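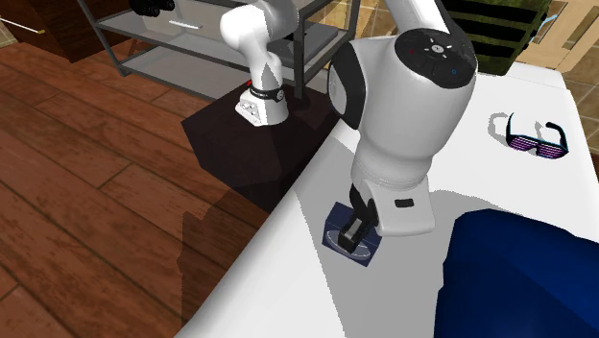 **Minutes of the Parkska allotment meeting, May**

The meeting was opened at 18.30 in the hall on Gurier Street. Present were 31 members. The minutes from the previous meeting were read and approved with one correction: the water bill was 322 and was written wrongly as 232.

**1. Water**

The pump near the Bergeron gate loses pressure in the evening. It was agreed to ask Jendivar for a price for a new valve. Until then, the plots on the lower path are asked to water before 9.00.

**2. Money**

The account stands at 3,857. From this we must still pay the insurance and the gravel for the parking place. The yearly fee stays at 40 for a full plot. A proposal to raise it was discussed for a long time and then withdrawn. 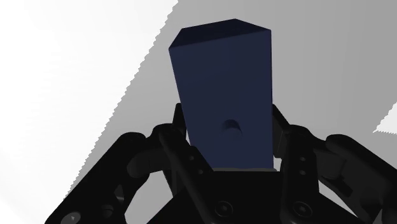 Question from the floor: when must the fee be paid?

Reply: at the latest by the end of June, to the same account as last year.

**3. Compost**

Members have again put stones and plastic string into the common heap. A new sign will be made. The heap will be turned when the weather is drier.

**4. Other matters**

Two plots are free and will be offered to the waiting list. The key for the tool shed is still missing.

The meeting closed at 20.10.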